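Bevan Bench & Shop Forum
Search this forum... Go Advanced search
Home - New posts - Bench talk - Layout and marking - For sale - Log in

Thread: Tape grid on kraft paper, worth doing or busywork?

plumb_ish
I keep seeing people recommend covering the bench with kraft paper and taping a grid on it so parts have somewhere to go. The claim is that you stop losing things and your sorting gets faster. I have my doubts. We did ours with blue masking tape over brown paper because the Plorow newsletter made it sound like magic, and what I mostly got was an afternoon on my knees picking at tape ends. 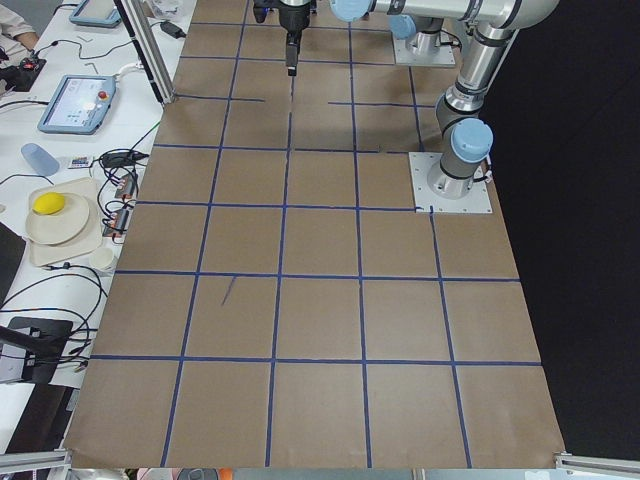
My main complaint is the squares. Unless you measure every line from the same edge, they drift, and by the far end you're eyeballing it. Then you run short on a strip, tell yourself you'll finish that bit tomorrow, and there's a gap for good. The paper doesn't stay flat either. It wrinkles at the edges and lifts at the front.

So before I redo it: does anybody here have proof this helps? I mean something better than "it feels more organized."

gridless
No proof, and I've asked. The fellow at Bravgate who sells the printed mats told me his customers find parts 67 percent faster. Faster than what? Parts in a bucket? He couldn't say. I put that number in the same drawer as the miracle drill bits.

oldtapehand
I'll disagree with both of you. A grid isn't supposed to be pretty. It gives you a way to say where a thing is. "Third row, near the back" beats "over by the thing." I've had one down since October and I wouldn't go back. Crooked lines don't matter if nobody is cutting to them.

gridless
You could say "near the back" without any tape at all.

oldtapehand
You could, and then somebody puts it near the other back.

plumb_ish
OK, but try it with parts that won't sit still. We've had push-button switches out on ours, a green mushroom cap and a red domed one, and they won't stand up on the contact block end. They lie on their sides. A round body on flat paper goes where it wants if you bump the table, and a strip of tape isn't going to stop it.

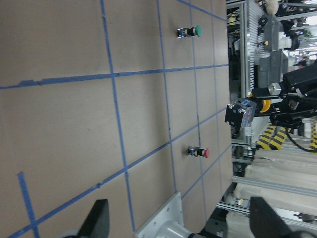
Posted by plumb_ish on 2025-03-01 | Member, Gandonside | Posts: 1,610

Blue tape on a tan top does show up well, I'll give it that. You can find a line from across the room. What I don't believe is that the line does anything for a switch lying next to it. The edges go wavy, you get little gaps, and any short leftover piece that lands on the surface looks like it means something. New people ask about those. I don't have an answer for them.

slowcure
Draw the lines. Pencil, long straightedge, done. Tape adds a ridge, and small parts can catch on it.

oldtapehand
Pencil on brown paper disappears under shop lights. Tried it. Marker is better, but then you can't move a line when you get it wrong, and he's already said he gets them wrong.

plumb_ish
Thanks for that.

slowcure
Then get it right? Snap the two outside lines first, check the diagonals, and fill in from there. People start at one corner and walk across, and every small error gets carried along.

gridless
Or leave the bench bare and buy trays. I have 2 trays and a lid. I paid less than 400 rolls of tape would cost, anyway.

oldtapehand
Nobody uses 400 rolls of tape.

gridless
Give it time.

plumb_ish
Trays don't suit us, we want the parts out in the open. I'll try slowcure's way with the outside lines first and keep the tape, mostly because I already own the tape. Still not convinced. If the paper lifts again I'm pulling the whole lot up and going back to plain.

slowcure
Tack the front edge down under the lip before you tape anything - otherwise you'll be back here complaining about the same corner.

Reply to thread - Watch - Previous thread - Next thread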